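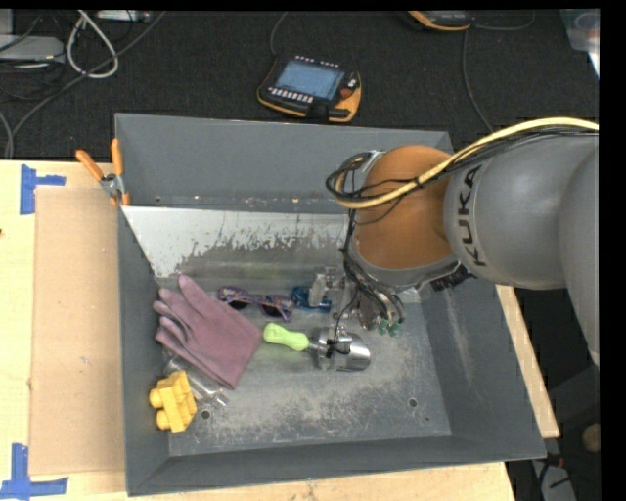 Slide 1. Shallow gray bin with sloped walls on a light wooden tabletop.

Bulk Storage in Small Bakeries: Speaker Notes
Gráinne Scanlon, November 3, 2019

Slide 2. Who I am
Say hello. Eleven years in the flour room at Bristach, then four years helping smaller shops set up their dry storage. Talk runs 45 minutes with questions at the end. Handouts are on the side table.

Slide 3. What dry storage has to do
Keep flour dry, keep pests out, let people find the oldest stock first. Most shops I visit manage the first one well. The third is where money gets lost.
Ask for hands: who dates every sack when it comes in? Wait for the answer before moving on.

Slide 4. The Abella shop
Corner bakery, two ovens, one storeroom with a single outside wall. They were throwing out 409 pounds of flour a year, nearly all of it whole wheat and rye. White flour was fine.
Explain why: whole grain flour still has the oil from the germ in it, and the oil goes rancid. White flour on the same shelf lasts much longer.
They moved rye to weekly orders and kept white on monthly. Waste dropped in the first quarter.

Slide 5. Sacks, bins, or both
Sacks are cheap and stack well. They tear, and a torn sack gets pushed to the back.
Bins on wheels save lifting. Square corners are hard to clean, and old flour packs into them. Empty the bin fully before refilling. Do not top up.
Qistina Ngui will cover cleaning schedules after the break, so keep this short.

Slide 6. Walls and floors
Six inches off the floor, and leave a gap at the wall wide enough for a broom. At Firkberg the sacks touched the outside wall, and the bottom row got damp in December. They lost that row and had to repaint.
Mention hygrometers. A cheap one is good enough.

Slide 7. Costs
Skestari spent $3,081 on its storeroom. Shelving was $1,543 of that. The rest went to bins, a new door seal and a dehumidifier.
If someone asks about payback, say around two years for them. A shop with less waste to begin with will wait longer.

Slide 8. Where to start
Pull everything out. Write a date on every sack, even if you have to guess from the invoice. Put the oldest at the front. Do this before buying any shelving.

Questions
Likely ones: freezing whole wheat (yes, if well wrapped, and let it come back to room temperature before opening), bay leaves for weevils (I have not seen it work), plastic or steel bins (either, if the lid fits).
Hand over to Qistina after the break. She needs the clicker and the second microphone.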